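那年八月我搬进达姆加德楼的七十一号，房东是文克·阿蒙森太太。她的名字写出来是Wenche Amundsen，头一回见面她就教我念，念了好几遍，我总把中间那个音咬得太重，她也不恼，只说慢慢来，住久了舌头自己会软的。

楼里的人都知道她爱叠衣服。我从前以为叠衣服是世上最没意思的事，小时候母亲让我叠，我把袜子往抽屉里一塞就算交差。阿蒙森太太不一样，她叠衣服的时候要先烧一壶水，把窗帘拉开，桌面腾出来，再把袖口一只一只捋平，那股认真劲儿，像是要给谁写一封很长的信。她丈夫早年在阿道的渡轮上做事，一走就是好些天，衣服带得少，回来都揉成一团，她便一件件抖开，一件件重新收拾。她说，人在外头过得怎么样，嘴上不肯讲，领子和袖子是肯讲的。

那个星期天，她的孙女要从图尔特过来住。孩子怕冷，奶奶早早就把厚衣服翻了出来，有一件米白色的，软得很，她舍不得马马虎虎放进柜子。我本来只是下楼还她一把剪刀，结果被她留住喝茶，茶又续了一回，点心又添了一碟，剪刀倒忘在了我自己的口袋里。

“你看，”她说，“厚的东西不能急。薄衬衫你糊弄它，它也就算了，厚的不行，你这边压下去，它那边就鼓起来，非得跟你商量不可。”

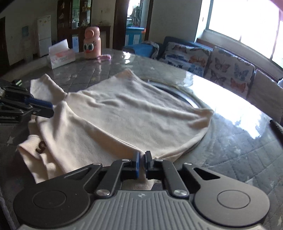
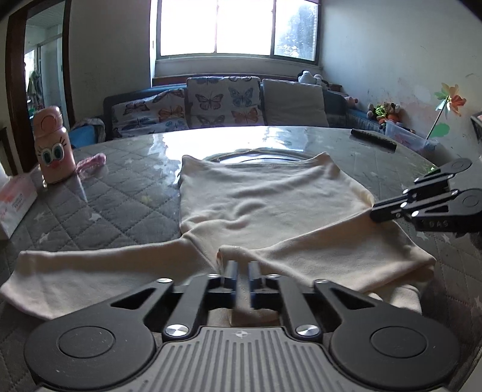 *米白色的那一件，摊在桌上，还带着些皱。*

我问她，皱一点有什么要紧呢，反正孩子一穿上，跑两圈又皱了。她想了很久，久到我以为她没听见，外头有轨电车都过去了，她才说，她小时候住在普拉隆，家里孩子多，衣服是一个传一个的，传到她手里，肘弯已经磨得发亮。可是每年入冬前，母亲把箱子打开，那些旧衣服总是方方正正的，袖子收在里头，像睡着了一样。她说她那时不懂事，嫌衣服旧，可是也从来没有觉得自己是穿剩下的（她用的是一个很老的词，我学不来，大概就是这个意思）。

说完她又去弄袖子。叠袖子她有自己的一套，先往里折，折到一半停下来，用手背贴一贴，看看底下有没有鼓包，有就退回去重来。下摆的两个角她最在意，说角对齐了，别处差一点也看不出来；角要是歪的，你就是把中间抹得跟镜子似的，放进抽屉还是歪的。我跟着试了一回，叠出来胖胖的一团，像个没睡醒的枕头，她笑得把茶洒在了碟子里，嘴上却说很好很好，比她丈夫头一回叠的强多了，她丈夫叠的那件，后来被猫当成了窝，一直睡到开春。

我们就这样说着话，不知不觉过了六十多分钟。本来她还要给我看两条毯子，说毯子又是另一门学问，得两个人站在两头，像跳舞似的往中间走，走早了走晚了都不行。我说改天吧，孩子的车快到了。她这才慌起来，去找眼镜，找钥匙，找那张记着车次的纸条，纸条上是她自己写的“1018”，字大得像给门牌描的。我说我陪您去车站，她说不用不用，一边说一边已经把我的外套递过来了。

车站不远，可她走得慢，一路上还要跟面包店的人打招呼，跟修鞋的人打招呼，又停下来看人家阳台上的天竺葵，说今年的花开得不如去年密。等我们到站台上，车已经停稳了，小姑娘背着书包站在那儿，一见奶奶就跑过来，帽子跑掉了也不管。

“有没有给我留衣服？”她问。

“留了，”阿蒙森太太说，“还没叠完呢，等你回去一起叠。”

小姑娘叹了一口气，跟我小时候叹的那口气一模一样。我弯腰去捡帽子，口袋里硬硬的一样东西硌了我一下，是那把剪刀。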